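## 4. What the consent talks sounded like

I'll admit I went into this part of the study expecting to be bored. I had 400 recorded pre-surgery talks from the outpatient center in Wiltham, most of them for tummy tucks and liposuction, and I figured they'd all run the same way. They didn't. Some surgeons sat down, asked the patient what she did for a living and worked from there. Others read the form aloud while standing at the door (one of them was eating, you can hear it on the tape).

The thing I wanted to know was simple enough. Did the patient hear, in plain words, who would be watching her after she went home? I counted a talk as a "yes" if anybody gave a name or a phone number that worked after 5 p.m. I was generous – a nurse reading out the number on her way to the elevator still got a yes.

Imelda Tagle, who coded the tapes with me, was tougher than I was. She wanted the patient to say the number back. We argued over that through most of November and ended up keeping both versions, so you'll see a loose score and a strict score from here on. Where the two disagree, I trust hers more.
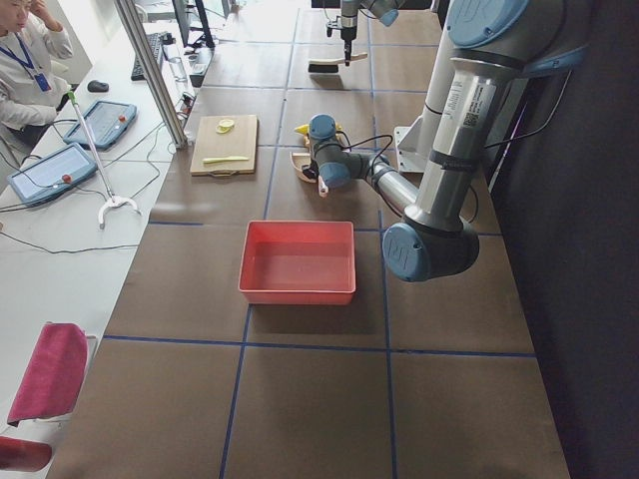
**Figure 2.**

The loose score and the strict score drift furthest apart in the short talks. When a surgeon had another patient waiting, the after-hours number still got mentioned, but it came out fast and at the end, usually while someone was signing. I went back and listened to a bunch of these again, and what struck me was how often the patient said "okay" before the sentence was over. I do the same thing at the pharmacy counter, so I'm not blaming anyone!

Stistthorpe was the other site, and I have to be careful with it. Its owners gave us paper charts, 1,137 of them, but no recordings. A checked box on a chart tells me that somebody checked a box. I've left Stistthorpe out of the strict score for that reason, and I'd ask readers not to line the two places up side by side, tempting as it is.

We did try one small change at Wiltham. For the last stretch of taping, surgeons were asked to stop and wait up to 20 seconds after giving the number – no talking, no paperwork. A few hated it and told me so. Patients used the gap to ask about drains, or driving, or whether a sore calf was worth a call (yes, please call). I didn't plan for those questions and had no code for them, so Imelda and I wrote one afterward. Its wording is in the appendix, along with the talks we couldn't agree on.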